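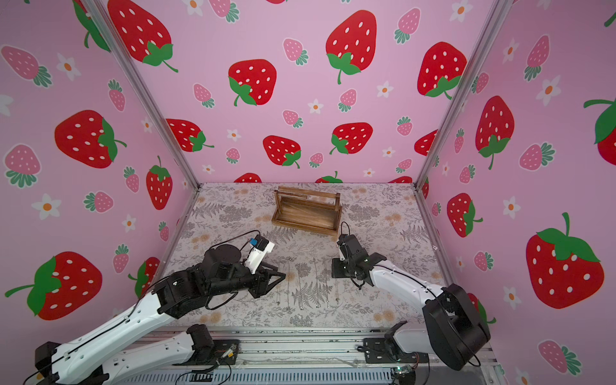 4 min read

I have owned a lot of baskets. I've had the wire kind that snags your sweater and the canvas kind that slumps over the second you put a jar in it. So when my neighbor Elmarie Nkosi was clearing out her sewing room last September and held up an old wooden tote by its tall handle, I said yes before she'd finished asking!

It's a simple thing – open top, slatted bottom, a bar across to grab. I carry napkins and forks out to the porch in it, and on the way back it's full of mail and somebody's sunglasses. Crumbs fall straight through the slats, so I give it a shake over the grass (the birds have noticed).

Then there's the cloth. I'm a sucker for ferns, and gray ones with little peachy blossoms go with brown wood so nicely that I've stopped looking for anything fancier. 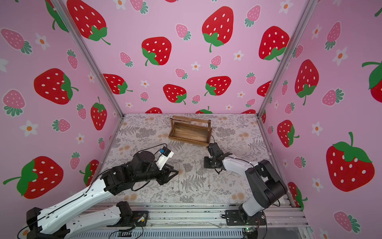 Strawberries on the walls, ferns underfoot.

I know, I know, strawberries and ferns together! My friend Sumathi Annamalai thinks one busy print per room is plenty. I say if the grays stay quiet, the reds can be as loud as they like – and the little pink berries sort of make peace with the peach. She's coming for lunch and I'm putting the rolls in the tote.

Contact us | © Trurkden Magazine | Back to top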